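About Us

Hi, and welcome to Durutow! I'm Adjoa Quartey. I started this company, I answer most of the email, and if you've called us in the morning there's a pretty good chance you got me with a mouthful of toast. We make and rent out the Dankwa kit, a pair of hand-held grippers you use to show a robot how to do a job with its hands.

We're in Vestavton, on Muller Street, in a long brick room with a metal ceiling that gets very loud when it rains. There are four of us. We used to have a nicer address and a lot less space, and I don't miss it one bit.

How I got into this

Before Durutow I worked for a company that set up robot arms in packing plants. I liked the arms. What I didn't like was the programming, which mostly meant me standing next to a machine with a tablet, nudging it a hair to the left, saving the point, nudging it again, and then doing the whole thing over when the customer switched to a different box. I once spent three days getting an arm to pick up a jar of mustard. A guy on the line watched me for a while and said, "Can't you just show it?"

Well, no, I couldn't, not then. But I went home and thought about it a lot (my husband will tell you I thought about it out loud, through dinner, for weeks). The people on that line knew exactly how to handle a jar. They knew how hard to squeeze and when to let go. All I needed was a way for them to do the job with something shaped like the robot's hand and have the motion saved as they went along.

So I built one in the spare bedroom. It was ugly and it pinched. The second one pinched less, and by the fifth I'd stopped apologizing for it when I handed it to people.

What's in the Dankwa kit

You get two grippers, a left and a right. The body is gray and curved so your hand can settle in behind it, and the jaws open and close as you squeeze. Each one carries a white cube covered in black-and-white marker patterns, and those patterns let the software work out where the gripper is and which way it's pointing. You also get a small camera to wear on your head, the cables, a charger, spare jaw pads, and a case that fits everything if you pack it the way the card in the lid says. Please look at the card! We get so many calls about the case.

The pads are the part I'm proudest of. We went through a whole drawer of them before we landed on the textured kind, which hangs on to smooth plastic without you having to crush it, and they swap out when they wear down. Bottles are our favorite thing to test on, with bits of cardboard coming in second. A thin strip of cardboard is a mean little test, because it's narrow and it wants to lean over on you. 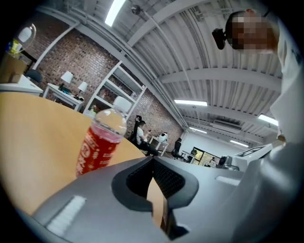
How a rental works

1. Write to us and tell me what you want your robot to pick up. Photos help. If it's something the kit won't handle (very heavy things, wet fish, anything smaller than a pea) I'll tell you so and save you the money.

2. We send the kit out with a $400 deposit, which you get back when it all comes home. The standard rental is four weeks. People ask for two and then call asking for two more, so we quit offering two.

3. You get a video call with one of us on the first day. We'll help you set up a table, check your light, and do your first few recordings together. Glare is usually the thing that gets people, so move the table before you buy lamps.

4. You record. Pick up the thing, put it down where it goes, start over. It's not glamorous, and your forearms will know about it the first evening, so take breaks and trade off with somebody.

5. You upload the recordings and we check them. If a batch has problems we'll tell you which ones and why. Then you, or whoever looks after your robot, can use them for training.

We don't sell robots, and we don't train them for you either. I get asked to do both every single week and the answer is still no, but I have a list of good people I can send you to.

The room

If you'd like to try the kit before you rent, come see us. The round wooden table is where visitors start. I bought it for lunch and it has hardly seen a sandwich since! I like a round table for this because you can stand anywhere along it and nothing pokes you in the hip, and you can have someone reach in from the far side without bumping elbows. The floor is dark wood and it shines, which looked great when we moved in and has been a headache for glare ever since. There are rugs on order. There have been rugs on order for a long time.

First-timers get a bottle. You hold both grippers out in front of you, come in from two sides, and you'll notice right away that your hands want to do something quicker and sloppier than the grippers will let them. Slow down, and keep the marker cubes where a camera can see them. Most folks settle in after a handful of tries, and then they want to do it with everything we've got lying around the place. 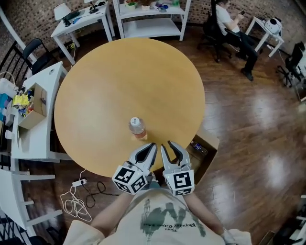
Kids are often better at it than grown-ups, by the way, so bring yours if they're old enough to sit through the safety talk. It's a short talk. Keep your fingers out of the jaws and don't walk around with the head camera plugged into the wall.

What the kit is not so good at

I'd sooner you hear this from me. The grippers have two sides to each jaw and that's all, so anything that needs five fingers (buttoning a shirt, tying a bow) is going to make you want to throw something. Cloth is hit or miss. Towels are okay, socks are not. The kit doesn't feel weight the way your hand does, so a full bottle and an empty one can look alike in the recordings unless you write down which is which. We've added a notes box for that in the app, and I really do wish more people used it.

And the grips run large. If you have small hands, ask us for the short trigger. It doesn't cost extra, and I use it myself.

What customers have done with it

A bakery supply place had its packers record tins going into trays. A community college uses two kits in its automation class and sends them back with stickers all over them, which we leave on. One customer recorded nothing but putting lids on tubs, 16 kinds of tub, and sent us a very long email about lids that I've kept. I learned a lot from it. Tub lids are much harder than I'd been telling people.

Come by

We have an open day on 17th October, from ten until we run out of coffee. You don't need to sign up. Street parking is free on our side of Muller Street, and the door is the glass kind, so just knock if it's locked and one of us will look up eventually. If you can't make that one, visits in November are by appointment, so drop me a line and give me a couple of days to choose from.

Bring something you'd like to pick up! We've got plenty of bottles already, but I'd love to see what you do all day. Somebody brought a waffle iron last time, and we never did get the latch.

Adjoa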